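The Night Shift at Dillulham

Last updated: December

Opening a door by its handle is the part of the job that took longest to automate at the Brulter test kitchen in Dillulham.
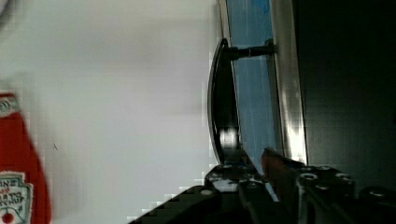
Kwabena Amissah says the door never bothered him - it was the walking back and forth, some 80 trips a shift, that wore out his knees. He now plans the robot's route and checks its work.

The kitchen employs 100 people, and none have been let go. But hours have moved. Prep starts at 6 a.m. instead of 4, and the early bonus went with it. Amerley Agbenyega, who lost that bonus, has asked for a training rate in its place. Talks continue at the Brutville office.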